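Talks / Manipulation software

Speaker notes: spelling with two arms, and where the planner spends its time

Slide 1. Say the name of the stack once (Brukeo) and move on. The audience has the abstract. Task: copy a word from a card using flat link bars and arcs. Next four slides go up without talking over them.
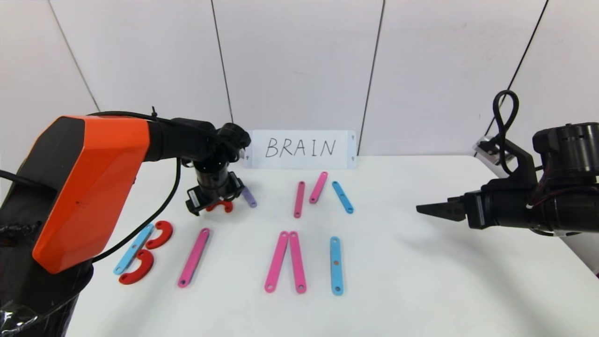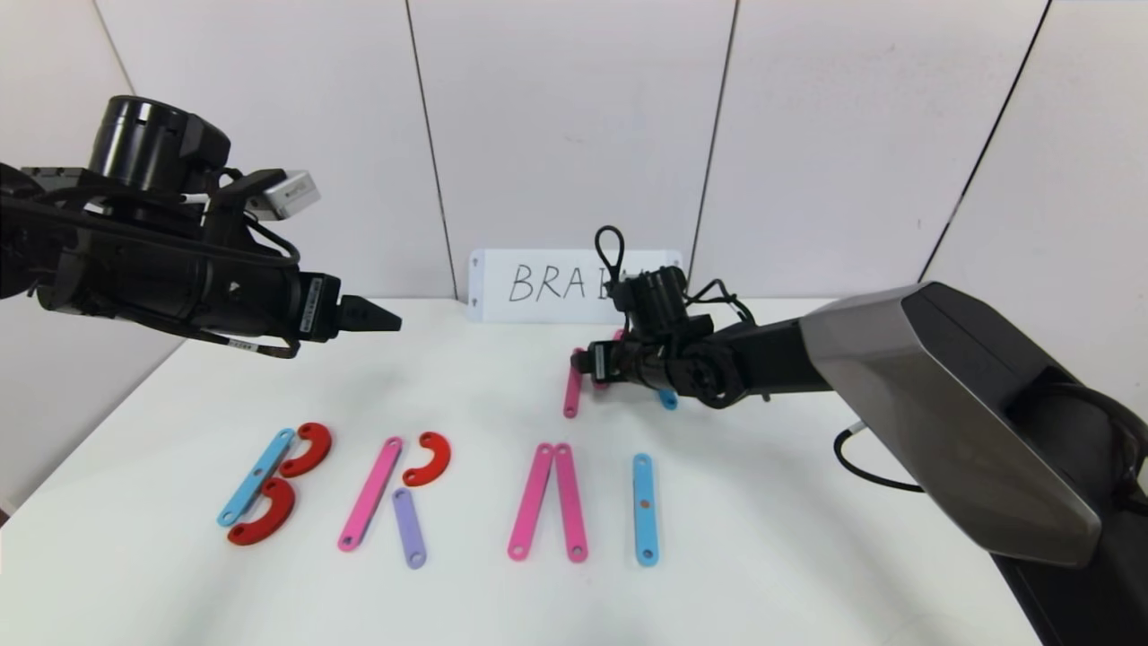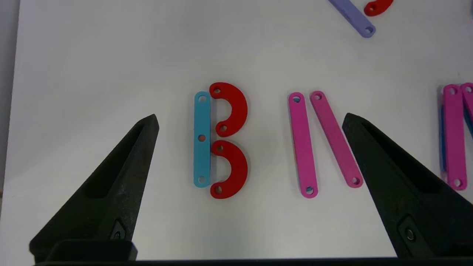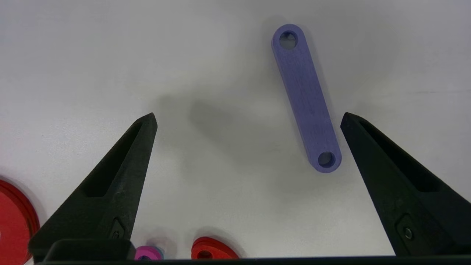

Head views (first two) and wrist views (last two), two-arm letter task.

Slide 6. Perception. The head view gives the card text and a coarse pose for each bar. Point at the second head view: the right gripper is in front of the card and the last letters are lost. Brukeo reads the card one time, at startup, and caches the string. Rereading every cycle gave us a target word that changed whenever an arm went past.

Slide 7. Wrist view. Bars are fitted from their end holes, arcs the same way. Color only picks the class. In the last picture the lavender bar has both holes clear between the fingertips, so the fit is well posed. Compare the third picture, right edge: bars overlap and one is cropped. The fitter should return "no pose" there. Version 2 returned a confident wrong one.

Slide 8. Planning. Letters are stored as templates of bars and arcs. B is one bar and two arcs. A has no crossbar in our set; expect a question. The planner assigns pieces to arms, then checks swept volumes including cable loops, modeled as capsules. Collision budget is 22 ms per query. Sampling stops at 2000 nodes, then the other arm is tried.

Slide 9. Control. Position mode in free space, impedance mode for the last 3 mm. Switch on height, not on contact. The Nurkura driver drops a message at the mode change; mention the workaround (hold the last setpoint) if there is time.

Slide 10. Open items: arc orientation near 180 degrees, time sync between head and wrist streams, log replay in Ilteo. Leave this one up for questions.

Last updated: December

Contact | © Tveit | Back to top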